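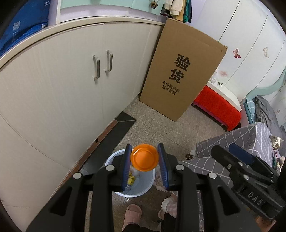
A translucent orange cup-like object between the finger pads of a gripper

Part-time schooling in Stornberg is an arrangement under which children who cannot manage a full week in class are taught partly at school and partly at home or in a small unit. It is used mainly for pupils with additional needs, long-term illness or severe anxiety about attending. The town's education office keeps a register of the pupils concerned, who must be between the ages of five and 16.

Background

Before the scheme began, children out of class were dealt with by each school separately, and practice varied a good deal. Some were sent work by post, others received nothing for months. A review written by Kiyoshi Aoki, then an adviser to the education office, found 357 pupils on reduced hours with no written plan. It recommended a single set of rules and a named teacher for every child.

Operation

A plan is drawn up by the school with the parents and, where possible, the pupil. It sets out the hours in class, the subjects covered and the date of the next review, which may be no more than 30 school days away. Home teaching is limited to 10 hours a week. Transport is paid for only when the pupil attends the Tisero Unit, a teaching centre on Sugawara Road with its own kitchen, garden and quiet rooms.

Places at the unit are decided each July. Families who are refused may appeal in writing, and the appeal is heard by staff from outside the school — usually from the neighbouring district of Forovport.

Criticism

Parents' groups have complained that reviews are often late and that short plans are renewed many times over. Osamu Imai, a former head teacher, argued in a local newspaper that reduced hours had become a substitute for proper support in class. The education office replied that most pupils return to a full timetable within a year, but it has not published figures by school.

See also

Home tuition
School attendance
Special educational needs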